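Home | Features | Work | Travel | Food | Archive

The Long Return of the Office Lunch

Mon 19 November

At Cheema, a payroll firm in Prenmont, the kitchen used to close at two. It had one sink, a vending machine and a sign about the fridge. Most people ate at their desks, and the rest drove to the strip of takeout places on the highway.

In April the firm knocked through a wall, put in longer tables and started serving a hot meal every workday. Staff pay 5 dollars. The company covers the rest. On most days there is a soup, a rice dish and one thing with meat in it.

Companies have fed their workers before. The mills that built the east side of Prenmont ran canteens, and the largest could seat 500 at a time. Men from the dye house sat on one side and men from the looms on the other, and the foremen had a room upstairs. When the mills shut, the canteens went too. Offices took over the buildings, and the lunch hour got shorter until it was hardly an hour at all.

The new lunch is a smaller affair. Jandar, the caterer that cooks for Cheema, began with a single van and now delivers to 20 workplaces across town. Its cooks start before dawn. Rice is the hard part, as it dries out on the road, so it travels in sealed tubs and gets a splash of stock on arrival. Fried food was dropped early on.

Vima, a furniture maker near the river, went a different way. It gives its workers a longer break and leaves the cooking to them. There are two stoves, and a rota taped to the wall that few people follow. On Fridays somebody usually makes dumplings — enough for whoever turns up.

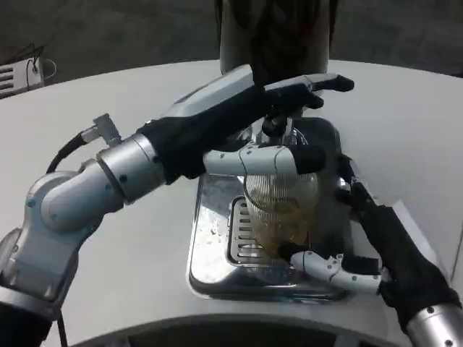

A white tabletop with rounded edges.

Money is the usual sticking point. Cheema's kitchen bill last month came to 1,454 dollars more than planned, mostly for meat and dairy. The firm has cut the pudding to twice a week and kept everything else. There were complaints about the pudding.

Whether people get more done in the afternoon is hard to say, and neither firm has tried to measure it. What has changed is the parking lot. At noon the cars stay where they are, and the takeout places on the highway now do most of their trade after five.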